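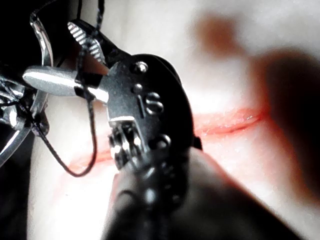

# A Robot That Sews

On Fri 2 August the Maglaya workshop opened its doors so that children could see a surgical robot being used. A surgical robot helps a doctor do an operation. The one at Maglaya is called Surby.

Surby does not think for itself. A person sits at a desk and moves two handles. When the person's hand turns, the robot's metal hand turns too. The big move is made into a very small one.

Cúc Ung was at the desk that day. Her job was to show how a cut is closed. Doctors close a cut with stitches, and the thread they use is called a suture. The needle is curved, so it can go down on one side of the cut and come up on the other.

Each of Surby's hands ends in two small jaws. They open and shut like the tips of pliers. Ridges on the inside of a jaw help it hold on to things that are thin and smooth. Tiny pulleys and cables make the jaws move.

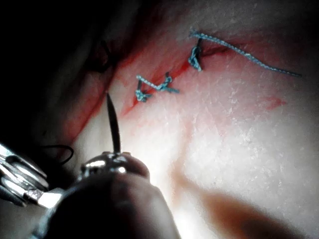 Tying a knot is the slow part. One hand makes a loop, and the other pulls the end of the thread through. If you pull too hard, the thread can snap. If you don't pull hard enough, the cut can open again.

Cherry Mae Layug answered questions. A boy asked how long it takes to learn. She told him that she began in January and practiced 16 knots a day, and that her first ones came undone.

After lunch, 12 children at a time had a turn at a practice desk. They moved rubber rings from one peg to another. You can try something like it at home with tweezers and a bowl of dry beans.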